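4. What the students wrote down

We had promised ourselves, when we planned the spring course at Prestell College, that we would take the students' notebooks as seriously as their test scores. It is a promise that is easy to make in a planning meeting and a good deal harder to keep when the notebooks arrive in a box, in 30 different kinds of handwriting, with coffee on several of them. But we did read them all, and this section is an account of what we found. 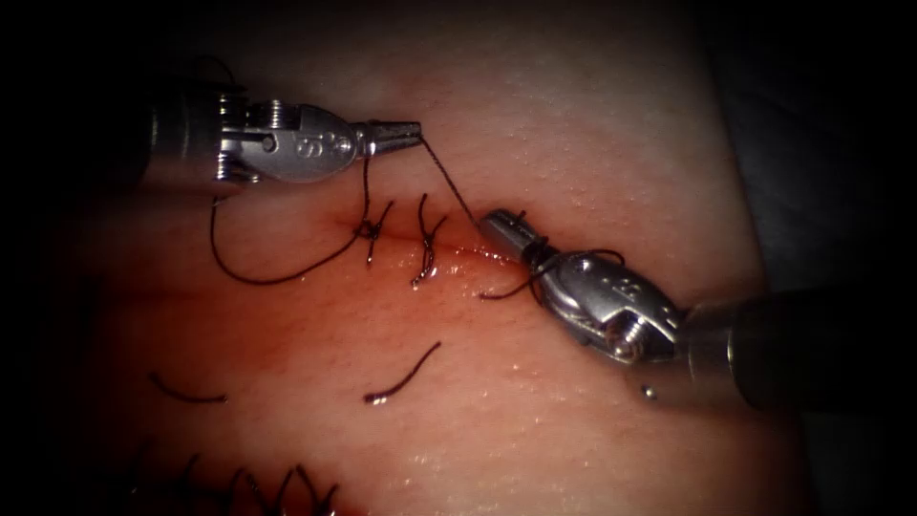
H. Fu
Lecturer in Clinical Skills, Prestell College

4.1 Setting and materials

The course ran for six weeks and dealt with basic wound closure, a skill that most of our students meet with a mixture of excitement and dread. Each student was given a bound notebook and asked to write in it for 15 minutes after every session, while the work was still in the fingers, so to speak. We gave very little direction. The inside cover carried one line, asking the writer to put down what had gone well, what had gone badly, and what they would like to try next time, and even that line was cheerfully ignored by a fair number of people, who drew little diagrams instead or wrote letters to themselves.

In all we collected 470 entries. Two of us read each one and sorted it by what the writer seemed to be paying attention to: the needle, the thread, the material, the clock, the teacher, or the writer's own state of mind. Where we disagreed we sat down together and talked it through (this took most of April, and we don't regret a day of it). The sorting was kept in Rondinum, the shared notes program the college already uses for course records.

4.2 Attention moves outward

The plainest pattern in the entries is one that any teacher of a hand skill will recognize. In the first sessions students write almost entirely about themselves. Their hands shake, their backs ache, they feel watched, they are sure that everyone else is faster. Then, usually in the third week, the sentences begin to change their subjects. The thread does this, the edge does that, the needle wants to come up a little further along.
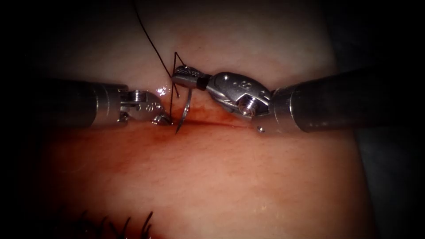 We found this shift in nearly every notebook, although it came at very different times, and in a few it came and went again. A bad session could send a writer straight back to page after page of worry, and it often took another couple of meetings before the thread and the needle got their place in the sentences back. We had half expected the quick learners to be the ones whose attention moved early. That was true of some, but there were also slow and careful students who had been writing lovingly about the bite of the needle from the second session on, and who only caught up with their classmates at the bench near the end of the course.

It matters, we think, for the way a teacher talks. A student who is still writing about shaking hands does not have much room for a remark about the angle of the needle, however kindly it is made. Several of us had been making exactly that kind of remark, very early and very often, for years.

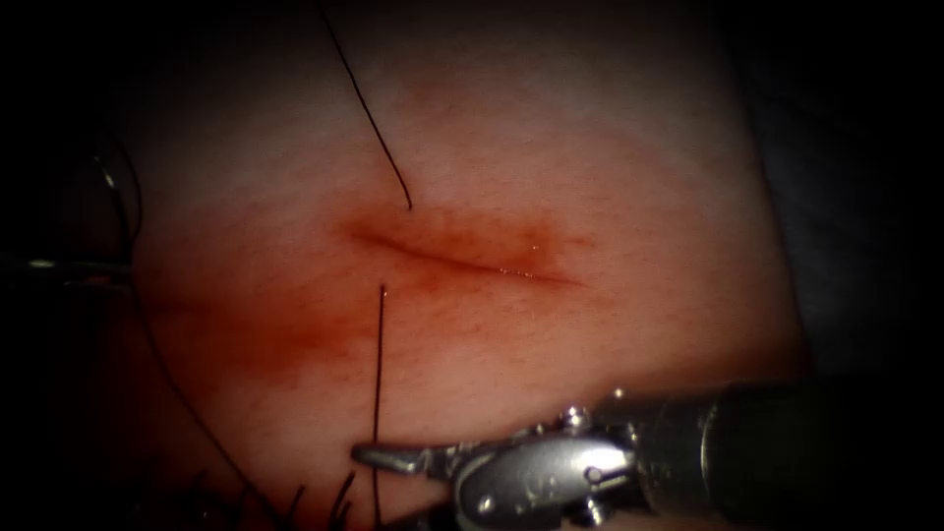 One student wrote, in answer to this last point when we read it aloud at the closing session, that the early remarks had been useful after all, only late: they had gone into the notebook without being understood and had come back to mind two weeks afterward, when the fingers were ready for them. We had no category for that. We have since gone back through the entries looking for remarks that were copied down first and used later, and there are more of them than we noticed the first time through - enough that we would now hesitate to tell a colleague to hold anything back.

4.3 Words for spacing

The entries on spacing deserve a paragraph to themselves. We teach interrupted stitches first (Figure 2), and the usual advice is to keep them even, but even is a word that can be taken in a surprising number of ways. Some students wrote about equal distances along the cut, some about equal depth, and some about an equal pull on each knot. A few used the word for all three within a single page and were puzzled that the teacher's comments seemed to contradict each other. The group that met at our Varnik site had settled on its own terms by the fourth week, "step" for the distance and "reach" for the depth, and their entries are noticeably easier to follow from then on.

Figure 2. Interrupted sutures in dark thread along a straight incision in a synthetic practice pad.

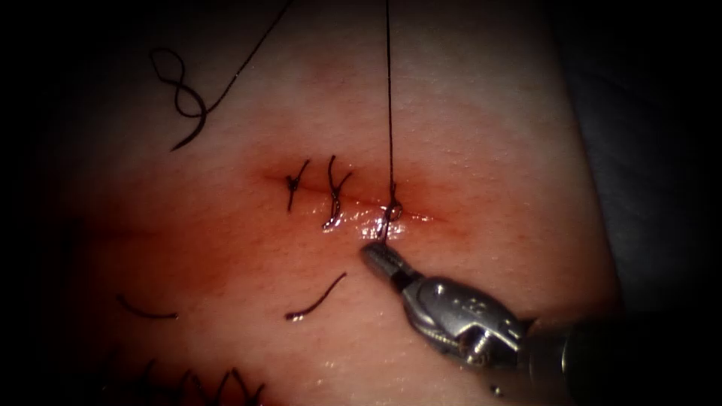
4.4 Limits of the notebooks

A notebook tells us what a person was willing to write at the end of a long afternoon, and we have tried to keep that in mind. Students knew that we would be reading, and a handful were plainly writing for us, with thanks and compliments that we enjoyed and left out of the count. The entries also get shorter as the weeks go by. We can't say whether this means that there was less to puzzle over or simply that everyone was tired, and the students we asked gave us both answers. The two sites kept slightly different hours as well, so that the Varnik group often wrote just before supper, and their last lines tend to be about food.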